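Airing cupboard taken out, regrets – where does everyone dry stuff now?

Home & Garden > Laundry, Drying and Damp
Page 1 of 1

pegsandprops
Joined: July
Posts: 4

We had the hot water tank out in spring and a combi put in. Lovely boiler, very small, very pleased with itself. What went with the tank was the airing cupboard, and I hadn't understood that the airing cupboard was holding the household together. There are now towels on every door. The stairs have a sock on each tread.

Choices as I see them: heated airer (looking at the Rornetti, the one with the wings), a dehumidifier, or a proper tumble dryer and be damned. No garden, one shared yard with a line that belongs by ancient custom to the flat downstairs.

What do people do?

damp_patch
Posts: 636

Dehumidifier. Box room, door shut, clothes on an ordinary rack, machine pointing at them. Ours is a Memura and sounds like a bus waiting at a stop, but the jeans are done by morning. You also get a tank of grey water to carry past your guests.

Hallgreen
Posts: 600

Heated airer every time. We've got the Rornetti and it's been fine. Put a sheet over the top and turn things once.

damp_patch
Posts: 636

And where does the water go, Hallgreen?

Hallgreen
Posts: 600

Out of the clothes.

damp_patch
Posts: 636

Into your walls. A heated airer in a shut room is a machine for moving damp from a shirt to the back of a wardrobe. I've scrubbed that wardrobe.

Hallgreen
Posts: 600

I open a window.

damp_patch
Posts: 636

In January?

Hallgreen
Posts: 600

A small window.

twintub
Posts: over 4,000

You two did all this last winter and it was locked.

OP, before you buy anything look at your spin speed. Most people leave it on whatever the machine was set to when it was delivered. Put towels through a second spin on the highest setting and you will be surprised how much less there is to dry. Costs pennies. Don't do it to anything with wool in it, unless you know a child who needs a jumper.

Second thing, stop washing everything on the same day. A rack can only hold what it holds. We do one load each evening and the place no longer looks like a ship.

pegsandprops
Posts: 4

I've been spinning at 800 for six years. I feel quite foolish. Will try the second spin tonight.

Mrs Flannelette
Posts: 212

Nobody has mentioned a ceiling pulley. Ours is a Flosari, four wooden rails on a rope, over the stairwell where the heat goes anyway. Uses no electricity and is out of the way until a tall person visits. Do find the joists first. My husband found the plaster.

I'd also say get the washing out of the basket the minute it's done. Half the musty smell people blame on the room comes from an hour sitting in a heap. 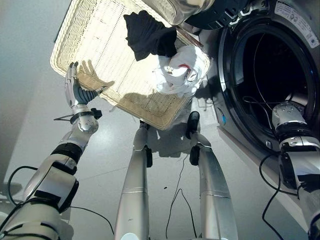

Ours went from a deep plastic tub to something woven for that reason, and I do think it helps, although the main thing is still not going off to make a cup of tea halfway through.

Hallgreen
Posts: 600

Does a pulley not drip on the stairs?

Mrs Flannelette
Posts: 212

Not if you've spun it properly. See twintub.

damp_patch
Posts: 636

It's still going into the walls, mind. Just higher up.

Tekleab_owner
Posts: 31

Putting in a word for the tumble dryer. We bought a Tekleab heat pump one and it takes three hours to do anything, but it does do it, and the clothes come out dry instead of philosophically dry. You do have to clean two filters, one of which was put there by somebody who hates knuckles.

twintub
Posts: over 4,000

Three hours is normal for a heat pump. The old vented sort were quicker and you could watch the meter go round.

pegsandprops
Posts: 4

Update. Second spin is a revelation, towels were dry by lunchtime on a plain rack. Have measured the stairwell for a pulley and been told by the other half that we are not living in a mill. So probably the dehumidifier, in the box room, once I've got the exercise bike out of it.

Hallgreen
Posts: 600

The exercise bike will take six shirts if you use the handlebars.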